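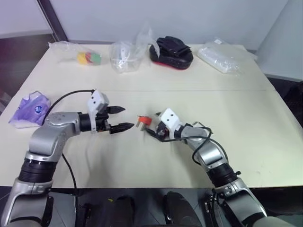 About us

Plultuner records two-arm handling work for companies that train robots. Clients send us a list of tasks and we send back recordings: joint positions, gripper state and video from every camera on the station, with a written note for each attempt. We do not build robots and we do not train models ourselves.

The company was started by Saodah Nasution, who had spent years in warehouse packing and wanted to see messy everyday goods get more attention. Most of our stations are still set up around that idea. An operator works with things people buy and throw in a drawer: items in crinkled plastic, small parts with metal prongs, soft padded things with straps. Clear bags are the hardest. They shine, they fold over themselves, and they look different each time they are put down.

How we work

Each station has two arms at one side of a table, with a gripper and a camera mount at each wrist. Items waiting their turn are kept along the far edge. The operator drives both arms by hand through a pair of leader arms and does one task from start to finish. A common one is the handover, where one gripper holds a small object and the other comes in to take it.

Failed attempts are kept. If a part is dropped, the operator carries on and picks it up if it can be reached, and the attempt is labeled as a recovery. Many clients ask for these separately.

Every recording is watched once by someone other than the operator before it goes out. Reviewers mark when contact begins and ends, which arm is holding, and whether the views stayed clear – arms and cables do get in front of things.

Our collections

Modholm is our general household set. It has 2,957 attempts with 438 different items, and it is the one most new clients start with.

Kandora is smaller, at 1,142 attempts, and covers only handovers and regrasps. We add to it each August.

Ngô is our packaging set, made up of bags, pouches and wrapped goods. It is still being recorded. Clients can ask for a sample at any stage.

Visiting and working here

The recording room is open to clients on weekdays, and on Saturday mornings by arrangement. New operators do not need a technical background. Training is paid and takes two weeks, most of it at a station. To ask about a visit or a job, use the form on the contact page.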